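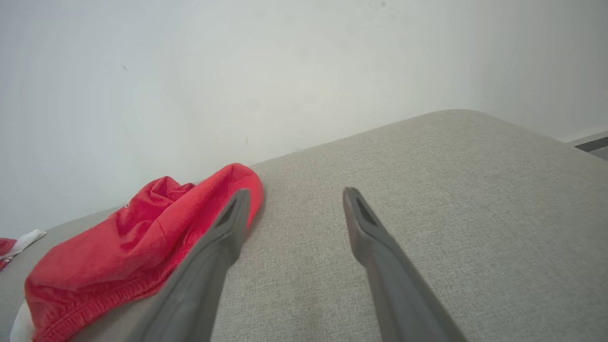
May
By Hinata Honda

The Drolliren wrist kit began as something we built for ourselves. We wanted a robot to pick up clothes from wherever people leave them, and fixed cameras kept losing sight of the cloth just as the fingers closed in. So we moved the camera down to the wrist, where it looks along both fingers at whatever lies between and beside them, and we have been fond of that view ever since.

The kit comes as a pair of tapered fingers, a small camera and the mount that joins them to your arm. The fingers are dark grey with a matte finish, each with a long slot set into the inner face near the tip. Bright cloth on a pale sofa is the kindest case, and a good one to begin with – a crumpled red garment on light grey upholstery gives the grasp planner plenty of folds to choose between.

Our method is called Zisirent, and it is simple enough to explain over a cup of tea. The arm stops short of the cloth with the fingers open, takes one picture, picks a fold and goes in along it. If the grasp fails it backs off and looks again. We ran 600 trials at our Doscombe workshop on 19 garments, and the first attempt held in 400 of them. Most of the misses were thin hems lying flat, and we are still working on those!

The kit fits the Hennessy arm without an adapter. Do write to us before ordering if yours is a different make – we answer letters on Thursday afternoons, and Hinata is always glad to talk about laundry.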